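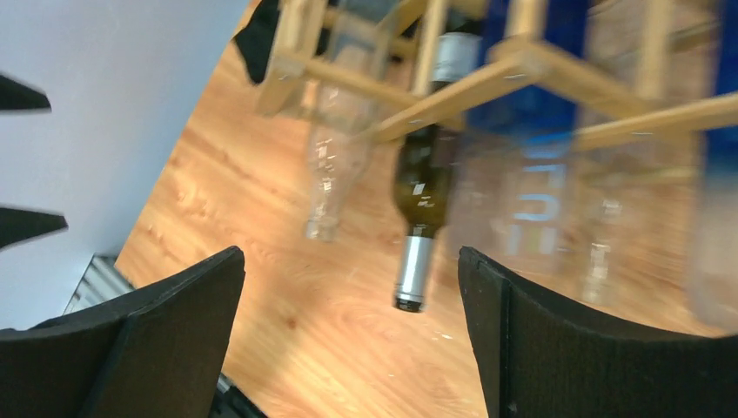
Why are some bottles kept upside down?

I love this question, because I got it wrong myself for years! I thought bottles had to stand up straight, like soldiers. Then I saw a wooden rack where they hang with their necks pointing at the floor, and I had to find out more.

Let's start with the cork. A cork is made from the bark of a tree, and it's a bit like a very tight sponge. If it dries out, it shrinks, and then air can sneak into the bottle. Air changes the taste of wine (think of an apple slice going brown). Tip the bottle over and the wine touches the cork and keeps it damp. Lots of people lay their bottles on their sides, which works too.

So what about a clear, empty bottle? It has nothing to keep damp! But if you've just rinsed one, turning it over lets the last drops run out of the neck.

Now look at the rack. It's made of thin square sticks of wood, crossed over each other to make a grid. You can make a tiny one with 17 craft sticks and some glue. Mine was very wobbly, so let the glue dry overnight before you hang anything on it, and please use something light, like a marker!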